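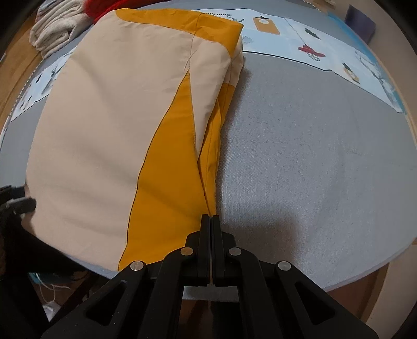 Areck hand-held gripper pair: good hands, worrying habit

I've had the Areck grippers for most of the winter now, long enough to fold an awful lot of cloth with them and long enough to get properly cross with them once. So, a review, with the cross bit in the middle.

Quick background. I do the textile side for a small outfit called Trolville. We work out how folding jobs should go before anyone lets a robot arm near them, and the way we do it is by hand, with a gripper in each fist, at a table with a cloth on it. Big floppy two-colour pieces are my favourite to practise on (beige and mustard, very seventies, I love it) because the seams tell you straight away whether you've got the fold square.

What's nice first. The jaws close very neatly, both sides together, and when they're nearly shut you can slide them in at the bottom of a narrow fold without shoving the whole stack across the table. I didn't expect that! My old Nolte pair were hopeless at it, you'd go in for one layer and come out with the lot. The Arecks are comfy too, and my wrists don't ache after an afternoon, which at my age is worth paying for.

Now the fault. On 11 February 2025 I was in the middle of a long run of folds when the right-hand one stopped letting go. I relaxed my grip, the trigger came back as normal, and the jaws stayed shut on the fabric. I gave it a wiggle (don't do this) and it sprang open all at once and caught the side of my other thumb. No blood, but a very pretty bruise and a word I won't type here.

My colleague Domingo Domínguez took it apart that evening and found lint and a bit of thread wound round one of the pivots. There's no cover over them at all. For a tool sold for handling fabric that seems daft to me, as loose threads are everywhere in this job, they poke out of seams and you stop seeing them. He cleaned it, put it back together, and it stuck again after 40 folds. The second time I put it down flat on the table and left it alone, and picked the thread out with tweezers.

I wrote to Areck and had a reply from Milagros Vergara in their support team, who was lovely and quick, and sent 2 little fabric sleeves to go over the linkages. They help. They also slip, and I'm forever tugging them back up. She said a proper guard was being looked at but couldn't give me a date.

What I do now: brush the pivots out before I start and again at the tea break, snip any loose threads I spot on the cloth, and keep my free fingers well away from the jaws if they hang on to something. If yours jams, put it down before you try to free it.

Would I buy them again? Yes, probably, for cotton and anything tightly woven. For towels or fluffy stuff I'd borrow the Prillovum set from next door, clumsy as it is, until Areck sort the guard out. Three stars from me, and I'll change it to four the day those pivots get a lid.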